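Flisenholm Trade Counter
Electrical and fixings > Cable management > Cable ties

Ernard Nylon Cable Ties, Natural, Pack of 120

Stock code: 467
Availability: in stock at Flirnthorpe, order by 2 pm for same-day collection

The Ernard natural tie is our standard tie for indoor wiring, workshop tidying and general bundling. It is a single-use tie with a moulded head and an inside-serrated strap. Ties, screwdrivers and other small hand tools are all on the counter side of the shop.

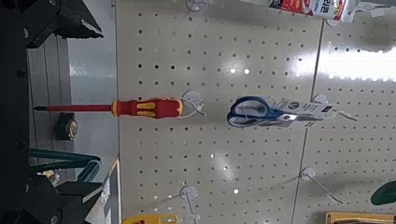
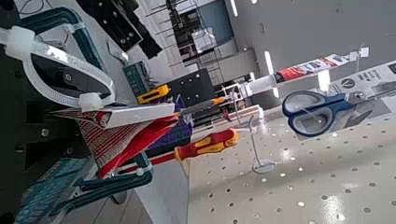

Rezaul Khondokar wrote in to say that he has used the natural ones in his loft for years without a breakage, but that the same ties on his garden fence went brittle and snapped after one summer, and could the page please make it clearer which is which. It now does, under Indoor and outdoor use.

Description

The strap is nylon with no added colour. It bends easily at room temperature and holds its shape once pulled up. The tail is tapered and has a rough grip section at the end so that it can be started through the head with gloves on.

The pawl is moulded as part of the head. Once the tail is through, it will only travel one way. These are not releasable ties. If you expect to open the bundle again, look at the Menon releasable tie, which has a thumb tab on the head and can be used several times over.

Indoor and outdoor use

Natural nylon is for indoor use. Sunlight breaks it down, and a tie left on a south-facing wall can fail within a season. For fences, gutters, aerial leads and anything on a roof, use the black weather-resistant version. It costs a little more and is sold in the same pack size.

Ties kept in a very dry, warm place also lose some of their bend. Keep the bag closed between jobs, away from radiators and boiler cupboards. If a tie creaks or whitens badly when you curl it round a finger, throw it out and try another from a fresh bag.

Fitting

Gather the cables so they lie side by side without crossing. Pass the tie behind with the serrated face inwards and feed the tail through the head. Pull by hand until the bundle stops moving, then stop. On data cable the tie should still slide along with a light push. Overtightening squashes the pairs inside and is a common cause of slow or dropped connections – hook-and-loop strap is a better choice there if you have it.

On mains cable, ties may be used to keep a run neat, but they are not a substitute for clips. Where cable passes over a doorway or along an escape route, it must be held by metal fixings that will not give way in a fire. Ask your electrician if you are not sure.

Trim the tail flush with side cutters. Scissors and knives leave a sharp point that will catch the next hand that goes in. To remove a tie, cut the strap close to the head and keep the blade pointing away from the cable sheath.

Specification

Material: nylon
Colour: natural
Type: single use, non-releasable
Maximum working temperature: 60 °C
Use: indoor
Pack quantity: 120

Customer comments

Tanvir Liyanage
Good tie for the money. I do a lot of trunking and these go through the slots without snagging. Would like to see a bigger tub.

Obaidul Bandara
Fine for behind the desk. Too short for the hose on my vacuum, so check what you need before you buy.

Reply from the counter: For hoses and pipe lagging we suggest the long tie. You can also join two standard ties head to tail, but the second head makes a lump that may foul a tight gap.

Tharindu Roy
Ordered Tuesday, collected the same afternoon. Bag had a small split at the seam but nothing missing.

Returns

Unopened packs can be brought back to the counter with the receipt for exchange or refund. We cannot take back part-used bags unless the ties are faulty. If heads are failing to lock, bring a few of the failed ones with you so that Rafsan Karunaratne can send them to the supplier.

Often bought with this item

Ernard side cutters
Self-adhesive tie bases, white
Menon releasable ties
Hook-and-loop strap, cut to length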